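In defense of the fly swatter

I own 2 fly swatters and I'm not sorry. My brother-in-law Colm Mac Giolla bought one of those plug-in zappers last summer, a Brollis I think, and he talks about it the way other people talk about a new truck. It glows, it hums, it needs cleaning out with a tiny brush he has already lost. Meanwhile my swatter hangs on a nail by the back door and has never once asked me for a charger.

I like a tool I can understand by looking at it. A handle, a bit of mesh, done. The mesh lets the air through so the fly doesn't feel you coming (well, not as much), and the long handle saves you climbing on a chair. Plastic ones rinse off under the tap, too — try that with the zapper!

My one real complaint is storage. People leave them lying on the table, right where somebody's going to put a sandwich, and that I can't defend. Every swatter should have a hole in the end of the handle, and every kitchen should have a nail to go with it.

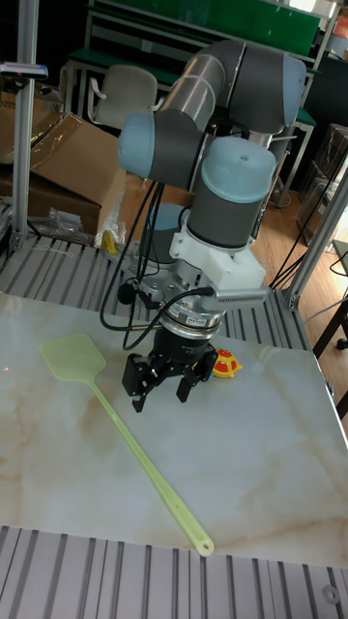

Filed under: Household Opinions

Pale green is a good color for one, by the way. You can find it in a hurry, and in August, with the peaches out on the counter, I'm always in a hurry. Colm can keep his hum.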